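Rondutus gets a pipette

September 2022

So the arm is finally moving liquids! Well, colored water. But I've wanted Rondutus (yes, the arm has a name, blame the guys at the Nelivville workshop) to do something with a pipette ever since March, and this month I got the pieces talking to each other.

The mechanical side was the easy bit, which I did not expect. I had an adapter sitting in a drawer from the Fistlow project, and with a bracket on top it lined up on the second try. The stack under the wrist got long, though. Every extra part down there turns a small angle error into a bigger miss at the tip, and my first run went straight into the side of the rack. Bent tip, lots of beeping, me lunging for the stop button.

What fixed it was slowing way down and teaching the corners of each rack by hand – two opposite corners, then the script works out the holes in between. I did that 6 times before I trusted it. I also dropped the approach speed to 20 percent for the last stretch above a tube. It looks painfully slow and I love it.

Calibration is still a pain if anybody bumps the table. I've started running one pass with nothing in the tubes every time I sit down, just to see where the tip ends up. If it's off by more than about 2 millimeters I teach the corners again and go make coffee. 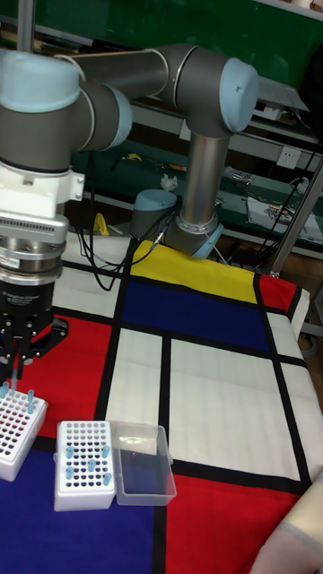 Rondutus over the left rack, tip pointing down at the tubes. The other rack has five in it.

The script itself is a mess. I borrowed the motion part from my old Najjar code, which was written for stacking blocks, so half the function names still say "block". Renaming them is on the list (it has been on the list for a while).

Next up is getting it to change its own tips. I have a sketch for a little eject ledge that clamps to the table, and the print is going on tonight if I can find the good filament. Does anyone have a favorite way of checking that a tip is seated? I was thinking of a cheap light gate but I'm open to ideas, so leave me a comment!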